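Feveo Doppelarm-Station: Häufige Fragen

Stand: Mai
Text: Aoife Gallagher, Produktbetreuung

Die Fragen auf dieser Seite kommen aus Anfragen von Laboren, Hochschulen und Betrieben, die die Station mieten oder kaufen wollen. Wer schon eine Station hat und ein technisches Problem melden möchte, nutzt bitte direkt den Support (siehe unten).

Was gehört zum Lieferumfang?
Zwei Roboterarme mit Parallelgreifern, die Tischplatte mit Montageschienen, der Steuerrechner, eine feste Kamera mit Halterung und der komplette Kabelsatz. Ein Not-Halt-Taster liegt bei und muss vor der ersten Inbetriebnahme angeschlossen werden. Gegenstände zum Greifen liefern wir nicht mit.

Was kostet die Station?
Die Miete beträgt 1395 Euro im Monat, zuzüglich Mehrwertsteuer und Transport. Die Mindestmietzeit liegt bei drei Monaten. Kaufpreise nennen wir auf Anfrage, weil sie von der Ausstattung der Greifer abhängen. Bereits gezahlte Miete wird beim Kauf zur Hälfte angerechnet.

Wie viel Platz brauche ich?
Der Tisch braucht eine ebene Stellfläche. Hinter der Station müssen 60 Zentimeter frei bleiben, damit man an die Anschlüsse kommt. Seitlich hängt der Abstand davon ab, wie weit die Arme über die Tischkante hinaus arbeiten sollen. In der Steuerung lässt sich der Arbeitsraum begrenzen.

Für welche Aufgaben ist die Station gedacht?
Für Greif- und Ablageaufgaben mit Alltagsgegenständen, auch solche mit mehreren Schritten. Schubladen öffnen, etwas hineinlegen und wieder schließen gehört zu den Aufgaben, die unsere Kunden am häufigsten einrichten. Die beiden Arme können gemeinsam oder unabhängig voneinander arbeiten. Für Schweißen, Schrauben mit hohem Drehmoment oder das Arbeiten mit Flüssigkeiten ist sie nicht ausgelegt.

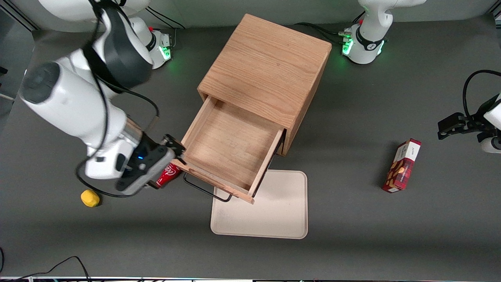 Schubladenaufgabe: Der rechte Arm hält eine Getränkedose quer im Greifer, die Schublade ist ganz geöffnet.

Welche Gegenstände kann der Greifer halten?
Die Finger öffnen bis 9 Zentimeter. Dosen, Kartons, kleine Klötze und Griffe aus Draht oder Holz sind in der Regel kein Problem. Schwierig sind sehr flache Teile, die plan auf dem Tisch liegen, und alles, was unter leichtem Druck nachgibt. Dafür gibt es weichere Fingerauflagen als Zubehör. Volle Getränkedosen sollten nur mit reduzierter Greifkraft bewegt werden.

Muss ich programmieren können?
Für den Einstieg nicht. Abläufe lassen sich durch Handführung aufnehmen und danach am Bildschirm bearbeiten. Wer eigene Software anbinden will, findet eine Python-Schnittstelle mit Dokumentation auf dem Steuerrechner. Die Dokumentation gibt es zurzeit nur auf Englisch.

Wie lange dauert der Aufbau?
Unser Techniker braucht einen halben Tag, Kalibrierung inbegriffen. Wer selbst aufbaut, sollte einen ganzen Tag einplanen. Die Kamera muss nach jedem Umstellen des Tisches neu kalibriert werden.

Kann ich die Station vorher ansehen?
Ja, in unserem Vorführraum in Corkemmont. Termine vergibt Cherry Mae Cruzado. Eigene Gegenstände dürfen mitgebracht werden, sofern sie nicht zerbrechlich sind. Sonntags ist der Vorführraum geschlossen.

Gibt es eine Schulung?
Eine Einweisung von zwei Stunden ist in der Miete enthalten. Weitergehende Kurse führt unser Partner Vigfúsdóttir durch, auf Deutsch oder Englisch. Diese Kurse werden getrennt abgerechnet.

Was passiert bei einem Defekt?
Bei Mietgeräten tauschen wir Greifer, Kabel und Kamera kostenlos aus. Ausgenommen sind Schäden durch Überlast oder eingedrungene Flüssigkeit. Fingerauflagen gelten als Verschleißteile. Im Ersatzteillager halten wir über 50 Positionen vor, ein ganzer Arm muss allerdings bestellt werden.

Läuft die Treron-Software auch auf einem eigenen Rechner?
Die Auswertung der Aufnahmen ja, die Steuerung der Arme nein. Sie bleibt auf dem mitgelieferten Rechner. Die Aufnahmen können über das Netzwerk oder auf einen USB-Datenträger exportiert werden.

Darf die Station unbeaufsichtigt laufen?
Nein. Während des Betriebs muss eine eingewiesene Person in Reichweite des Not-Halts sein. Das gilt auch für Abläufe, die schon viele Male ohne Fehler gelaufen sind.

Kontakt: Feveo, Vertrieb und Support, Corkemmont | © Feveo, alle Rechte vorbehalten | Nach oben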